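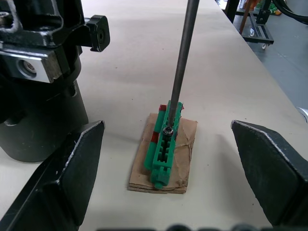

Bresta workshop adds Saturday hours for 3D-printed repair parts

June 16, 2023

The Bresta community workshop on Grondham Street will open its 3D printing benches on Saturdays starting next month, after a spring in which the waiting list for replacement parts grew to 100 requests.

The workshop prints small plastic parts for household items that can no longer be repaired through the store or the maker. Most requests are for brackets, rails, clips and knobs. People bring in the broken piece, or what is left of it, and a member of the bench team measures it and draws a new one.

Omolara Igwe runs the benches. She said the printing itself is not what holds things up.

"The printer can run all night without us," Igwe said. "Fitting is the slow part. You have a rod or a nut that has to sit in the plastic, and if the hole is a hair too tight you split the part and start over."

Parts that take metal hardware are now test-fitted at the bench before they are handed over. Igwe said the team began doing this in December, when several drawer rails came back cracked within days of being picked up. Some of those had been fine on the bench but broke when the owner forced a rod in at home.

The Saturday session will run for two hours and will be for fitting and pickup only. New requests will still be taken on weekday evenings. There is space for eight people at a time, and anyone coming to collect a part is asked to bring the item it belongs to, or at least the piece it attaches to. Large furniture can stay at home, but the screws and rods should come along.

The workshop has also changed what it charges. Small parts had been free, with a jar by the door for donations. From July there will be a flat fee of $8 for a printed part, which covers the plastic and one reprint if the first does not fit. Metal hardware is extra. The jar will stay.

Llinos Ifans, who keeps the request book, said 518 parts have gone out since the benches opened. Rails and runners are the largest group, followed by battery covers. She said people often ask for a color match and are disappointed.

"We print in what we have on the spool," Ifans said. "If it goes inside a cabinet, it doesn't matter much. If it's on the front of something, talk to us first and we'll see what we can order."

Parts that carry a person's weight, touch food or sit close to a heat source are still not accepted. That covers most chair and ladder parts, along with anything for a stove. Ifans said she turns away a few of these every week - usually pot handles - and keeps a short list of repair shops she can send people to instead.

Requests can be made in person at the front desk. A clear photo of the broken part next to a ruler is enough to get on the list, although the team will need to see the part itself before drawing begins. Unclaimed parts are kept for two months.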